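格雷斯塔尔盖特旧食堂改造方案公示 “共享餐桌”能省多少钱仍是问号

04/11/2025 本地新闻
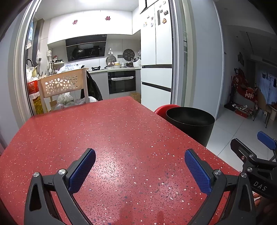
红色斑点台面，桌边放着一只黑色圆形容器。

格雷斯塔尔盖特（Grestalgate）旧食堂的改造方案本周二贴了出来。按照公示文本的说法，这处停用多时的社区食堂将在明年6月以“共享餐桌”的名义重新开门，白天供应平价午餐，傍晚以后向居民开放，可以自带饭菜，可以办小型聚会，也可以什么都不吃，坐着就行。

听起来不错。不过把公示文本从头读到尾，会发现它在气氛上花的笔墨很多，在账目上花的笔墨很少。

方案由运营公司布罗尔库迪茨（Brorkuditz）编写，这家公司此前在邻近的德勒盖特（Delergate）经营过一处类似的场所。公示文本里多次提到“德勒盖特经验”，称那里“深受街坊欢迎”“已形成可复制的模式”。至于受欢迎到什么程度，每天卖出多少份饭，开门的几年里是赚是赔，文本没有写。附件里有一页标题为“运营成效”，内容是一段居民感言的摘录，没有署名，也没有日期。

价格部分写得最醒目。午餐分大份和小份，小份的价格比街对面的面馆便宜，大份则差不多。方案承诺开业后两年内不涨价，但紧跟着的一句是“如遇原材料成本明显变动，可作适当调整”。什么叫明显，由谁来认定，调整之前要不要再公示一次，均未说明。这样一来，前一句承诺的分量就要打个折扣。菜价年年在变，油价也在变，很难想象哪一年不能算作“明显变动”。

再看座位。旧食堂原来的布局是长条桌，人挨着人坐，吃完就走。新方案改成大小不一的桌子，留出更宽的过道，还划出一块儿童区和一块“安静区”。这些安排各有各的道理，可是加在一起，午餐高峰时能坐下的人数必然减少。方案里给出的预期是全年接待4,000人次“活动参与者”，这个数字指的是傍晚以后的聚会和课程，与午餐无关。午餐的预期人次在文本中找不到。对一个首先被叫作食堂的地方来说，这个空缺有点奇怪。

就按4,000人次算。平摊到一年里，每天来参加活动的不过十来个人。为了这十来个人，傍晚到夜里的照明、供暖、保洁和值班都得有人付钱。方案把这部分列为“社会效益支出”，归到街区公共经费名下，没有单独列出金额。公司负责午餐，街区负责傍晚，赚钱的时段和花钱的时段就这样分开了。写方案的人或许有别的考虑，但从纸面上看，这个分法对哪一方更有利，不难判断。

改造工期也值得多看一眼。文本写明施工分5个阶段，从拆除旧灶台开始，到最后的试营业结束，每个阶段都配了一段说明。其中排烟管道的更换被放在第三阶段，而厨房吊顶在第二阶段就要装好。装修过房子的人都知道，先封顶再动管道，多半要返工。公示文本没有解释这个顺序，也许是排版时弄错了，也许施工方另有办法。如果是前者，最好趁公示期改过来。如果是后者，写上一句也不费事。

旧食堂停用的原因，方案只用了“因设施老化”几个字。住在附近的人记得的情况要复杂一些。停用之前，那里的午餐供应时间一再缩短，先是取消了早点，后来周末也不开了，菜式从一整面墙的牌子减到一小块黑板。到最后一段时间，去吃饭的主要是附近上班的人，老住户反倒去得少了，嫌菜咸，也嫌去晚了只剩下炒白菜。设施老化是真的，可是换一套新灶台解决不了菜咸的问题，也解决不了下午一点以后没菜的问题。新方案对菜单的描述是“健康、多元、有温度”。具体几个菜、几点收摊，没有提。

配套的订餐服务交给一个名叫“Ding”的小程序。居民需要提前一天在上面选好第二天的午餐，现场只保留少量散客名额。公司给出的理由是减少浪费，这个理由站得住，提前知道人数，后厨确实好备料。麻烦在于，公示文本同时把高龄住户列为“核心服务人群”。这部分人里有多少愿意每天前一晚在手机上点菜，文本没有调查数据。散客名额究竟有多少，也只写了“视情况而定”。如果一位老人上午才想起来要去食堂吃饭，走到门口能不能吃上，目前谁也给不出准话。

小程序还有积分。吃一顿攒一点，攒够了可以换饮料，或者换一次傍晚活动的免费名额。傍晚活动哪些收费、收多少，方案里同样没有，只说“以公益性为主，兼顾可持续”。类似的话在文本里出现得很频繁，读多了会觉得它们可以放进任何一份方案里。

公示现场准备了意见簿，也可以投递书面意见。记者翻看时，已有的留言大致分成两类。一类是赞成，写得都比较短，希望早点开，希望有豆浆。另一类问得细：厨余垃圾从哪个门运出去，傍晚的活动几点结束，原来门口那排停自行车的架子还在不在。有一条留言写了满满一页，主要讲排风口的朝向，说旧食堂的油烟以前一直往北边那栋楼的窗户里灌，要求在图纸上标清楚新风口的位置。公示的平面图上，排风口一栏标注为“待定”。

关于面积也有一处对不上。正文称改造范围包括主厅、厨房、后院和二层的一间储物室，附图却只画了一层，后院用虚线表示，二层完全没有出现。储物室将来派什么用场，正文说是“多功能空间”。街区里叫多功能空间的地方不少，其中有几间常年锁着门，里面堆着折叠椅和过期的横幅。没有理由断定这一间也会如此，但也没有看到什么安排能保证它不会。

改造费用方面，文本提供了一个数字：家具与餐具采购共2,268件，“兼顾耐用与美观”。件数写得这样精确，单价和总价却都不见踪影。把筷子算作一件还是一双，也会让这个数字差出去很多。采购清单据称可以向运营公司申请查阅，申请方式为电话预约。截至发稿，公示栏上留的号码打过去是一段语音提示，请来电者访问网站，而网站上的对应页面写着“内容更新中”。

支持者的看法也应当写在这里。他们认为，旧食堂空着也是空着，门窗一年比一年破，有人愿意接手总是好事。街区里可以坐下来又不必消费的地方确实很少，天冷以后尤其如此，图书室关门早，公园的长椅又坐不住人。如果傍晚那几个小时真能开着灯、烧着暖气，让人进去坐坐，哪怕一天只来十几个人，也算有用。这个说法有它的分量。社区食堂本来就很难靠卖饭维持，要求它每一项都算得过来，未必公平。

可是算不算得过来是一回事，算没算是另一回事。目前这份方案的问题在于，读者看完之后仍然不知道它打算花多少钱，由谁来花，花到什么时候为止。公司与街区之间的协议期限在文本中写作“首期”，没有年数。首期结束后如果公司不愿续约，厨房设备归谁，小程序里没用完的积分怎么办，“共享餐桌”这个名字还能不能接着用，都是到时候一定会冒出来的问题，现在写清楚并不难。

德勒盖特那处场所的情况，或许能提供一点参考。记者上周中午去过一次，店还开着，门口的牌子写着当日午餐两种，其中一种已经划掉。傍晚再去，门关着，玻璃上贴了一张通知，说晚间活动“暂时调整”，恢复时间另行告知。通知的纸角已经卷了起来。公示文本引以为据的“德勒盖特经验”，包不包括这张通知，还得由公司自己来说明。

书面意见可投入旧食堂正门旁的信箱，也可在工作时间交到街区办事窗口。办事窗口的工作人员表示，收到的意见会汇总后转交运营公司，由公司统一答复。答复会不会公开张贴，工作人员说要再问一下。

按照公示文本所附的时间表，意见收集结束后即进入第一阶段施工，中间没有留出修改方案的时间。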